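Does a plug-in power saver do anything for a small workshop?

Asked by Lensa Dinsa, 21 June 2018

We rent a unit in Astitstead, and our winter power bill has gone past $1,000 for the quarter. A bloke came through the estate selling a box called a Zarkgate. You plug it into any power point and it supposedly "smooths" the supply and takes a third off the bill. The landlord of the unit behind us swears by his. I've asked how the saving was measured and got a brochure with a lightning bolt on it.

We run lights, a small compressor, a fridge, two computers and a bench area that's switched on most of the day. White tabletop, nothing fancy, but it's the part I suspect.

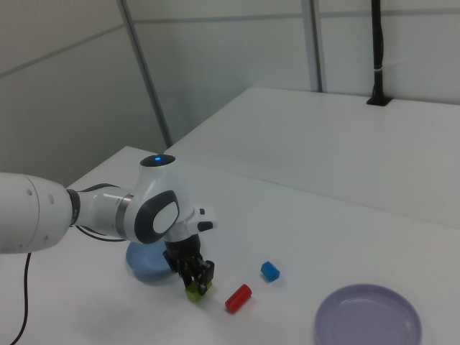

The bench on a weekday morning.

Has anyone put a meter on one of these boxes? I don't want to hear that it "feels" cheaper. And if it's rubbish, where would you look first?

2 answers

Mesfin Abdella
Rubbish. There's a capacitor and an LED in there if you're lucky. What they claim to fix is power factor, and a small tenancy is nearly always billed on kilowatt hours, which a capacitor won't touch. Check your bill. If there's no line for kVA demand, the box has nothing to improve even if it worked perfectly.

The landlord's bill may well have gone down. Did he also have a mild winter, change his tariff or lose a tenant? Ask to see the same quarter from the year before. My brother-in-law had one of these and was very pleased with it until I unplugged it in December and didn't tell him. He stayed pleased.

As for where to look, my money's on the compressor. A slow leak in the hose and it cycles all night. Pump it up at knock-off, shut everything else down, write down the gauge reading and see what's left when you open up. Then the fridge, particularly if it's an old one someone donated. Get a cheap plug-in meter and leave it on each thing for a full day. I wouldn't trust the wattage on the sticker, that's a maximum.

I'd leave the bench till last. People blame whatever has lights on it.

Henok Teshome
Not saying Mesfin is wrong but we've had a Godau unit (same idea, different colour) for 8 months and our bill did drop. We also went over to LED tubes in the same month so I suppose it could be that. The fella gave us a 2 year guarantee, no idea what it guarantees.

Comment from Lensa Dinsa: Thanks both. No kVA line on the bill that I can find. Compressor was down to nothing this morning, so I'm off to buy hose fittings.

Comment from Mesfin Abdella: Soapy water on the joints first, before you spend anything.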